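4 Inbetriebnahme am Arbeitsplatz

4.1 Geltungsbereich

Dieser Abschnitt richtet sich an Schichtleitung und Einrichter am Packtisch Permont. Er behandelt das Einlernen von Greifaufgaben mit dem Handgreifer Transka und die geänderte Arbeitsteilung nach Freigabe der automatischen Zelle. Die mechanische Montage ist in Abschnitt 3 beschrieben.

Ausgangsstellung: Greifer geöffnet, Backen über der Tischfläche.

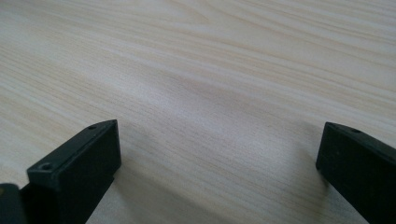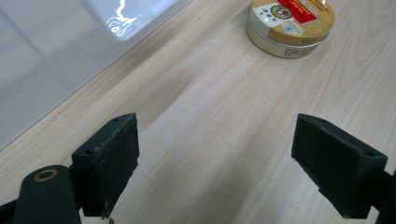 Vor dem Einlernen ist festzulegen, welche Handgriffe an die Zelle übergehen und welche beim Bedienpersonal bleiben. Im Werk Plonden wurden das Umsetzen und das Ausrichten der Ware übertragen; Sichtprüfung, Etikettenkontrolle und Freigabe der Kartons erfolgen weiterhin von Hand. Flache runde Gebinde wie die Metalldose auf dem Holztisch im zweiten Bild werden seitlich am Mantel gegriffen. Der Deckel mit dem roten Etikett bleibt dabei frei und kann vom Personal gelesen werden. Für jede Artikelgruppe ist ein eigener Datensatz anzulegen.

4.2 Einlernen einer Greifaufgabe

1. Tischfläche im Greifbereich räumen. Nur den einzulernenden Artikel auflegen.

2. Handgreifer einschalten und vollständig öffnen. Die Backen müssen sich ohne Last bewegen lassen.

3. Schraubverbindungen der Backen auf festen Sitz prüfen.

4. Am Bedienfeld Moroz die Artikelgruppe wählen und »Aufnahme« bestätigen.

5. Artikel in gewohntem Arbeitstempo greifen, anheben, an der Zielposition absetzen. Greifer wieder öffnen.

6. Schritt 5 wiederholen, bis 20 gültige Durchgänge gespeichert sind. Ungültige Durchgänge werden am Bedienfeld gelb markiert und zählen nicht mit.

7. Nach 3 ungültigen Durchgängen in Folge die Aufnahme abbrechen und die Ausgangsstellung neu anfahren. Erscheint danach Meldung 958, Referenzfahrt nach Abschnitt 6.2 durchführen.

Hinweis: Die Aufnahmen sollen von mindestens zwei Personen stammen, die den Arbeitsplatz regelmäßig besetzen. Griffe, die nur der Einrichter vorführt, weichen im Schichtbetrieb oft vom tatsächlichen Ablauf ab — die Zelle übernimmt diese Abweichung.

VORSICHT
Quetschgefahr zwischen den Backen. Bei eingeschaltetem Greifer nicht in den Öffnungsbereich fassen. Artikel zum Nachlegen erst nach Freigabe durch das Bedienfeld berühren.

4.3 Änderungen für das Bedienpersonal

Nach der Freigabe entfällt der feste Platz am Packtisch. Eine Person betreut zwei Zellen und bearbeitet die ausgeschleusten Artikel. Im Probebetrieb in Plonden waren das 84 Artikel pro Schicht, überwiegend verbeulte Gebinde und schief sitzende Etiketten. Der Wechsel zwischen Zellenbetreuung und Handpackplatz ist im Schichtplan einzutragen.

Die Aufnahmen enthalten keine Personenkennung. Eine Auswertung nach Arbeitstempo einzelner Beschäftigter ist im Bedienfeld nicht vorgesehen und darf auch über die Exportfunktion nicht eingerichtet werden.

Stückzahlvorgaben aus dem Handbetrieb gelten für betreute Zellen nicht weiter. Neue Vorgaben sind vor dem Ende des Probebetriebs schriftlich festzulegen und am Arbeitsplatz auszuhängen.

4.4 Wöchentliche Kontrolle

Freitags vor Schichtende Greifflächen mit trockenem Tuch reinigen. Backen mit Ausbrüchen paarweise ersetzen — einseitiger Tausch führt zu außermittigem Griff. Nach jedem Backenwechsel den Datensatz mit einem Probelauf bestätigen (Abschnitt 5.1).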